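Friday, October 20, 2023

# Niller Path reopens between Dilton and Iltlow after repair work

The Niller Path, the walking route between Dilton and the hill village of Iltlow, is open again along its full length. The upper section had been closed to walkers since March, when heavy rain brought down part of the bank below Kariuki Ridge.

The route was first waymarked in 1991 and is divided into five stages. Stages 1 to 3 stayed open during the works. Stage 4, which climbs from the river to the ridge, has been rebuilt in two places and moved a short way uphill in a third. Stage 5, the descent into Iltlow, was closed only because it could not be reached safely from the other side.

Walkers who know the old line will notice the change soon after the second stile. The path used to drop to the stream and climb straight back out of it. It now stays level and crosses higher up on a new footbridge, adding 300 metres to the stage. The steep steps on the far bank have been taken out and the ground planted with hazel and rowan.

"People asked us to put the path back exactly where it was, and we looked at that," said Mackenzie Lemieux, route manager for the Niller Path Trust. "The bank had moved too far. The new line is a bit longer, but it drains properly and it should last."

The Trust has also replaced the waymarks on the ridge, where several posts had rotted at the base. The new ones are taller, so they can be picked out in bracken in late summer. Dogs are welcome on all stages but must be kept on leads between the river and the ridge wall, where sheep graze all year.
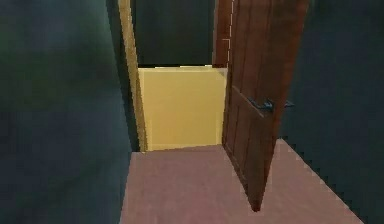 ## Getting there and planning a walk

Stage 4 starts at the car park by Dilton Weir. Parking is free, but spaces fill early at weekends. The bus from Dilton station stops at the end of the lane, a short walk from the first gate.

Most people should allow four hours for Stage 4 at a steady pace, and longer after rain. There is no water on the ridge and nowhere to buy food until Iltlow. Phone signal is poor beyond the footbridge - walkers should carry a paper map.

Sayaka Kaneko, who leads the Trust's guided walks, said the ridge was worth a second visit even for those who had done it before. "I've walked it in every season and the view down the valley is never quite the same," she said. "Autumn is my favourite, as long as the wind stays down."

Guided walks on Stage 4 will start again next month. Places are free and can be booked through the Trust's office in Dilton.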